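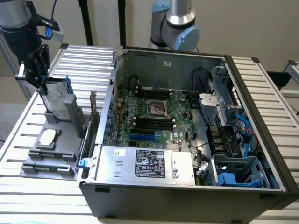 I've wanted a proper second computer for the spare room for ages, something that could hold all the photos and run the odd backup without me having to think about it. What I didn't want was to pay new-computer prices for it, so for most of December I was trawling the classifieds after dinner and annoying everyone in the house with "ooh, look at this one". Old office workstations are where it's at, if you ask me. They cost a packet when they were new, they get turfed out by the pallet, and they're built by people who clearly expected somebody to open them up again. This Dell is a good example – lay it on its side, take the panel off and there's blue all over the place, on the clips that hold the slot covers, on the drive carrier, on the little release tab near the power supply. Blue means go ahead and touch it (more or less). My last tower was a no-name thing held together with a fistful of mismatched screws and I still have a scar on my thumb from the inside edge of it.

Anyway, the processor. The socket is empty, and that was the whole reason I could afford the machine! The seller was a lovely bloke out past Rovwood who was clearing out the back half of a surveying office, and he'd listed it as "no CPU, no RAM, no idea". I paid $148 for it and he threw in a power cord and a bag of lemons. I nearly talked him down further and then I saw the lemons and felt bad.

An empty socket is a nervous thing to own, if you've never had one. On this sort of board the pins are in the socket and not on the chip, so there's a whole carpet of tiny gold hairs in there waiting for you to drop something on them. I went over mine with a torch and my reading glasses before I did anything else, and then I went over it again with my phone zoomed right in. I couldn't see a bent one. My friend Suqin Shao, who did this for a living for years before she went over to teaching, told me to stop breathing on it and put the kettle on.

She also talked me out of the chip I had my eye on. I was all set to buy the fastest thing the board would take, and she asked what I was going to do with it. Photos, I said. Backups. Maybe some music. She just looked at me. So I've gone for one a couple of rungs down that was a good deal cheaper, and it should run cooler too, and the leftover money has gone into memory.

Oh, the memory. There are two banks of slots, one on either side of the socket, and I assumed you just started at one end and kept going until you ran out of sticks. No! There's an order, and it's in the manual, and the manual is a PDF I had to go hunting for on a Sunday-drive sort of tour of the internet, with the page I wanted somewhere near the back. Read it before you buy, is my advice. I'd already put a set in my cart that would have been the wrong type altogether, and they look exactly the same in the pictures.

Then the cleaning. I don't use the vacuum inside a computer any more (I did once, and I lost a jumper up the hose and spent an evening going through the bag). A soft paintbrush and a can of air does me fine, outside on the back step if the weather's behaving. Hold the fan blades still with a finger while you do it, they're not meant to be spun up like a whirligig. For the outside of the case I just used a damp cloth and a dab of dish soap, and the black came up beautifully.

Drives are the bit I haven't settled. Marjan Zarei, who reads this blog and very kindly emails me when I get things wrong, reckons I should have a pair, each one a copy of the other, and then a third kept at my sister's. She's right, I know she's right. I've got 200 gigs of photos if you leave out the duplicates, and 552 if you don't, so sorting that mess out first would save me some money. I keep sitting down to do it and then finding the ones from the beach holiday when the kids were small, and that's the evening gone.

One more thing I picked up along the way – take photos of the cables before you unplug a single one. The SATA ones loop all down the side in there and they're all the same blue, and two of them swapped over will have you scratching your head for a good long while. A bit of masking tape with a number on it works as well. I use the green painter's tape, it peels off clean.

The chip's meant to arrive next week and the thermal paste is already in the kitchen drawer with the batteries and the birthday candles. If anyone has a favourite way of putting it on (pea, cross, spread with an old card?) do leave a comment, I've read so many arguments about it that I've gone cross-eyed.

Posted Mar 29, 2026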